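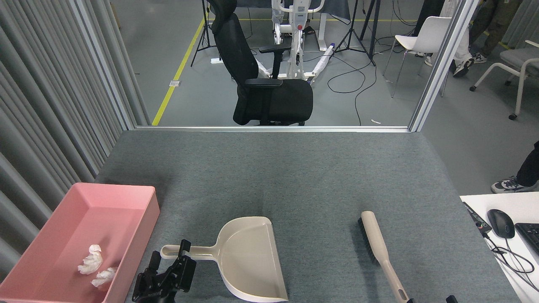 Left gripper on the dustpan handle, two tissues in the pink tray. Felt table, Irkik lab.

Visits > Labs > Irkik open afternoon

Irkik lab visit, May 24, 2018

Five of us drove over to Irkik for the open afternoon. I went for the software. The hardware has been written up elsewhere and I have nothing to add on it.

Vendula Zelenák met us at the door and took us straight to the planning group. Her team writes the layer between the task description and the arm controllers, which they call Tarari. A task goes in as a short list of steps with conditions attached, such as "pan held" or "tray empty". Each condition is a small function that reads the perception output and returns yes, no or unknown. The third answer was the part I wanted to hear more about, as our own system only has the first two and we have spent a lot of time working around that.

When a condition comes back unknown, Tarari can ask for another look, move an arm out of the view, or wait. Which one it tries first is set per condition in a plain text file. Vendula said they had a learned version of this last year and went back to the text file in March. The learned one did slightly better on their tests, but it took too long to find out why it had picked a bad option.

The control side is Radek Bednárik's. The arm loop runs at 100 Hz on its own machine and the planner sends targets to it at 20 Hz. If the planner goes silent the arms hold position. Matěj asked what happens if it comes back with a stale target, and Radek showed us the check: every target carries a timestamp and a copy of the joint state it was planned from, and if the present state is too far from that copy the target is dropped and logged. The log viewer is their own. It puts dropped targets on the same timeline as the camera stills, so you can drag along and see what the arms were doing at the time. We all wanted this.

Gripper force is handled separately, with a limit for each object class. Thin plastic handles have a low limit after some early breakages. The limits live in the same repository as the perception labels, so a new object can't be added without one. 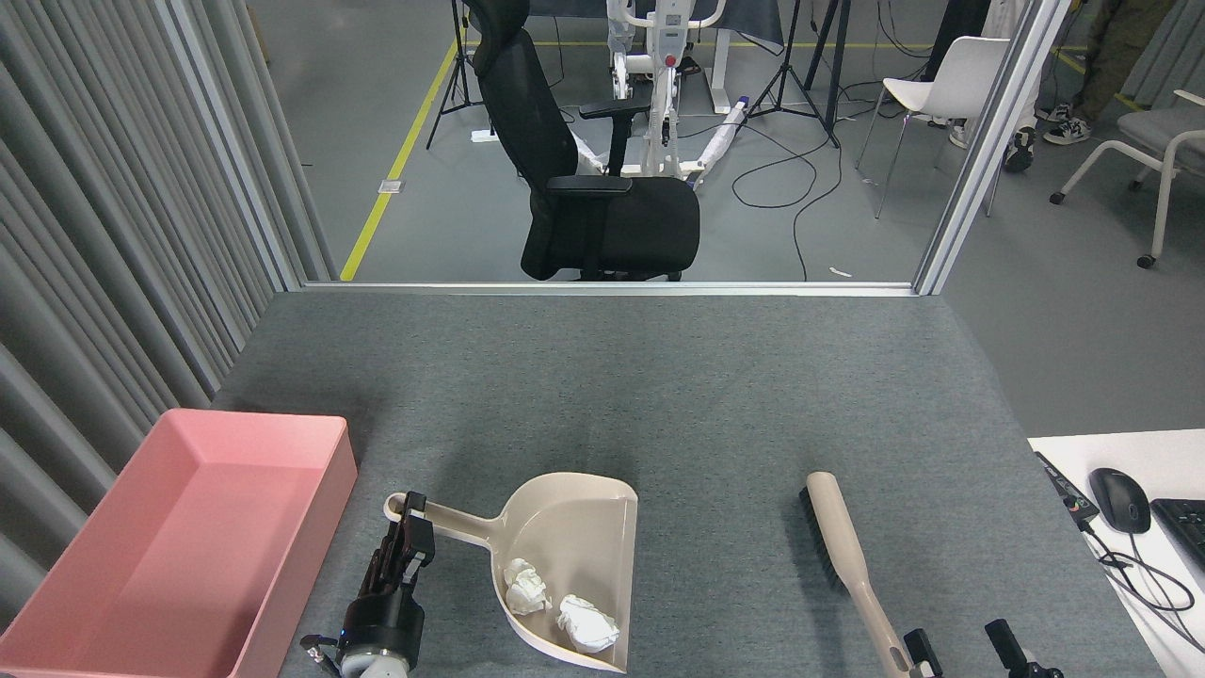
Perception was the longest stop of the day. Kazimír Hrnčiar runs it, and most of his time goes into things that are the wrong colour for the job. He would like every object to be bright and different from its neighbour, and what he gets is a cream dustpan and a brush with a handle of the same tone. With the two lying side by side, his first segmentation model kept joining the handles into one object. The crumpled tissues are another case: once they are in the scoop they are white on beige, with only the folds and creases to go on, and the pink tray is a much easier background. His group labelled 3000 stills by hand before the tissue class was usable. They now track each tissue as a rough patch with no fixed shape, and the planner only asks which container the patch is in.

I asked how they decide that a tray is empty. Kazimír said a single clear view is enough if no gripper is in front of it, and otherwise the answer is unknown and Tarari deals with it. Crumbs and dust are ignored for now.

Two-handed work is where planning and control argue most. Both arms are planned together for the approach, then each follows its own path with a shared clock. If one gripper is late the other slows down to match. Indrek Lukoševičius wrote that part and had a terminal open to show us – the code is shorter than I expected, and most of it is deciding who waits. He said the brush is harder than the pan. The pan only has to be kept level, but the brush touches things, and the planner has no good model of how a tissue moves when bristles push it. They replan after every short stroke. It is slow and he would like to do better.

Tooling, briefly. Every change runs against a set of 18 recorded tasks overnight, played back through perception and planning with the arms simulated. The simulator is Tukaneck, which some of you will know from the Antoniuk workshop. Contact with cloth and paper is switched off in it, so a pass overnight says nothing about tissues, and those tasks are repeated on the felt table in the morning.

Things we should follow up:

Matěj Kuruc will write to Radek about the stale target check and whether we can have the log viewer.
I will draft an "unknown" return value for our own conditions. It touches a lot of files – probably best done on a branch.
Vendula offered to send the format of their text file. She would like our door and drawer tasks in exchange.

Parking is behind the building and the side entrance is locked after lunch, so go around to the front.

Contact | Copyright | Back to top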